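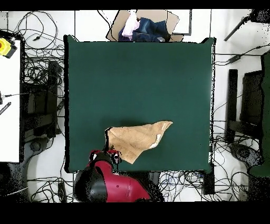
Chapter 8

The Trouble with Towels: Can Machines Do Our Chores Yet?

Most of us have at some time stood in front of a basket of clean washing and wished that somebody else would deal with it. It is an old wish, and people have been promising to grant it for a very long while. The washing machine took over the scrubbing, the tumble dryer took over the line in the garden (in winter, at any rate), and it seemed only natural that a folding machine would follow along in a few years. Readers who have looked in their own cupboards lately will know how that went.

In Chapter 7 we spent a good deal of time in the Clukent bottling works, where an arm lifts the same bottle from the same spot all day long and hardly ever puts a foot wrong, if an arm can be said to have feet. You may have come away thinking that the hard part of robotics was behind us. I am sorry to say that we now have to go home and do the laundry, and that a good many of the comfortable ideas from the bottling works will have to be left at the door.

Consider what the machine at Clukent is allowed to take for granted. The bottle is stiff. It is always the same size, it arrives the same way up, and when you grip it by the neck the rest of it comes along too. If you know where one part of a bottle is, you know where all of it is. Engineers call such a thing a rigid body, and we can say exactly where it is and how it is turned with only six numbers.

Now drop a hand towel on a table. How many numbers would you need to set down its shape? The Lilstead group, whose work we shall meet again in Section 8.4, describe a towel as a net of 3,279 small points, each of which can move a little way from its neighbours, and even that leaves out the fluff. Worse still, a good part of the towel is hidden underneath the rest of it. A corner may be tucked under a fold, and two edges lying side by side can look very much like one.

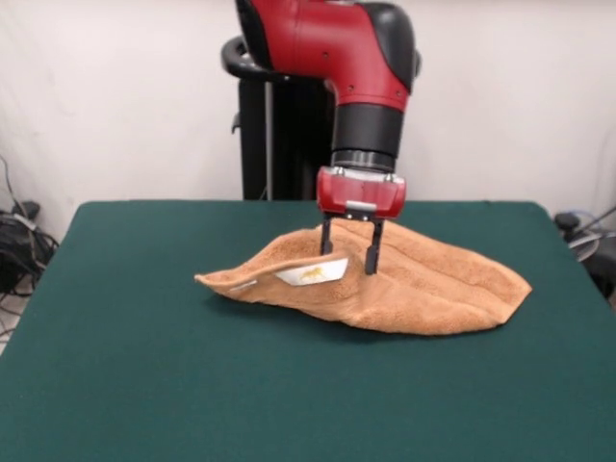

People get round all this without much thought. We pick the towel up anywhere, give it a shake, run a thumb along the hem until we come to a corner, and then do the same with the other hand. Try it slowly, with your eyes shut, and you will notice how much of the work is done by touch – the thickness of the hem, the slight tug as the cloth pulls straight, the moment when it begins to slip. A gripper with two plain fingers has very little of this to go on. It has to choose a place to pinch by looking, and a pinch that takes up two layers of cloth can look a great deal like a pinch that takes up one.

There is also the matter of what happens next. Push a bottle and it slides or it tips over, and we can work out beforehand which it will be. Push a towel and it may slide, ruck up, fold over on itself, or do a little of each. For this reason many researchers have given up trying to work out the whole motion in advance. They let the machine make one small move, look again, and decide afresh, much as you might when coaxing a cat out from under a bed.
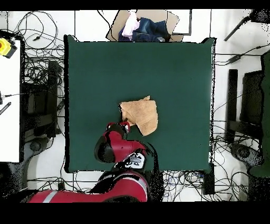
Figure 8.1 A red robot arm with its gripper at the lower left corner of a crumpled tan towel.

So, can it be done yet? The fair answer is "sometimes, and slowly". In the Gilbert trials, which we take up in Section 8.2, an arm was given 200 attempts at folding a single towel from a crumpled start, and finished the job in almost three-quarters of them. A patient person with a cup of tea at their elbow would have been through the lot a good deal sooner. On the shop floor the picture is a little brighter. The Vinier hotel laundry feeds its sheets into a folding machine at a steady pace, but you should look closely at who does what there: a worker finds the corners and clips them in place, and the machine takes over once the difficult bit is done.

We shall begin in Section 8.1 with cloth itself, and with why a stiff tea towel is kinder to a robot than a soft bath sheet. Before you read on, please fetch a towel, drop it on the table from a little above your head, and try to flatten it using one finger and thumb only. Give yourself 45 seconds. Write down each place you pinched and what the cloth did afterwards, and keep your notes by you, as we shall need them for the first exercise.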